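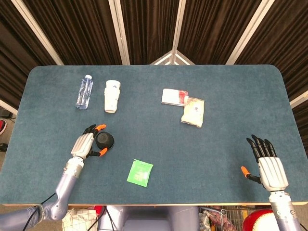 Felt coming up at the corners of table - what glue?

buden26
Posted December 2019

Got a felt top table second hand, green-ish felt, rounded corners. Flat part is fine but the felt is lifting at two corners and theres a bubble 11 inches in from one side. Tried white school glue, it soaked right thru and left a hard shiny spot. Don't want to recover the whole thing, shop in Stillow quoted me 207 and I paid less than that for the table. Spray glue? Fabric glue? Need it done before January, we have people over for cards.

pruvost_shed
Spray adhesive, the heavy kind. Peel the corner back till you hit felt that's still stuck. Scrape off the old glue - all of it, even the dusty stuff. Mask the wood edge or you will be cleaning it for a week. Light coat on the wood, light coat on the felt, wait untill tacky, then press from the middle out. On a curve, pull a little at a time. Leave it alone overnight.
Bubble: small slit with a new blade, bit of glue on a toothpick, book on top.
For the shiny spot try a damp rag and a soft toothbrush. School glue usually softens some.

hivia
I just used carpet tape on mine, 20 minutes. Held so far. Doesnt look great up close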